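# Chapter 3: Setting Out and Placing Blocks

Every assembly task begins with the position of its parts. In this chapter the parts are plain white rectangular blocks bearing printed square markers, and the work is done on a dark table. Students should learn to speak of a block as upright or lying flat before they attempt to stack, join or align anything.

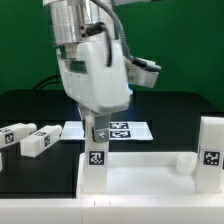
Kosmas Tsoukalas objects that upright and flat are too coarse as terms, and that a learner should also state which way the marked face is turned. The objection is a fair one, and Section 3.2 adopts his fuller wording.

The Vilten exercises set a further requirement - each block must be described in relation to a fixed board, never in relation to its neighbour.
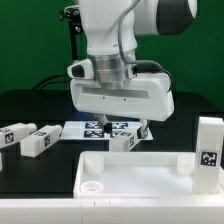
A description made in this way remains usable when other blocks are moved. The record sheet for Exercise 3.1 has one line for each block, with columns for posture, facing and distance from the board. Distances are entered in millimetres.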